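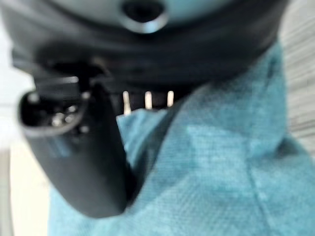

Pullier throw cushion covers are sold by weave, color and closure, and the color named on the order form is the outer face only. The textured teal-blue face is the one most often ordered for pale seating, and at close range the surface of the cloth is plain to see. Seams are sewn inside out and turned. Face fabric weight is 172 grams per square meter. The cover ships without an insert.

Sizing
Measure the insert seam to seam across the middle, without compressing it. Order the cover 2 cm smaller than that figure for a firm fill, or equal to it for a loose one. Covers washed before first use should be laid flat to dry. Do not tumble on high heat.

Companion cloth
Sold separately under the Cirnident name. Unlined, for use as a seat protector or a small throw.

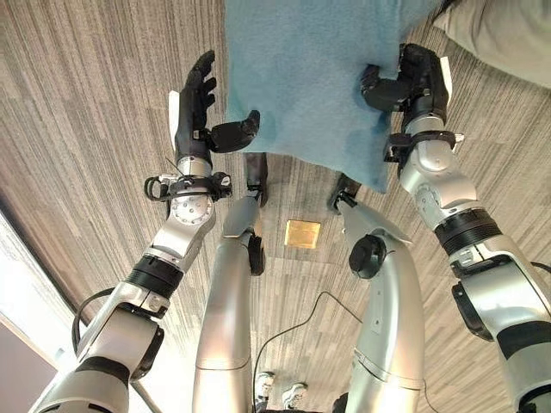

Light blue cloth held up over striped carpet.

The nap sheds slightly during the first 4 washes. Wash apart from dark items and clean the lint filter each time. Color may differ between dye lots; state the lot number when adding to an earlier order.

Placement
On a leather-like seat, a fuzzy face slips less than a smooth one. Set the cushion in the middle of the seat with its lower edge near the front, then press in from both sides to loosen the fill and let the top edge rise.
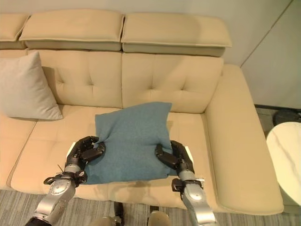

Repeat on the other axis if the fill has settled into one corner. Button-tufted backs hold crumbs and lint in the dimples, so vacuum the back with a brush head before the cushion goes down.

Order notes
Minimum trade order: 600 covers, mixed colors accepted.
Swatches: on request from Hongmei Gu, trade desk.
Sheet revised 20 Sep 2019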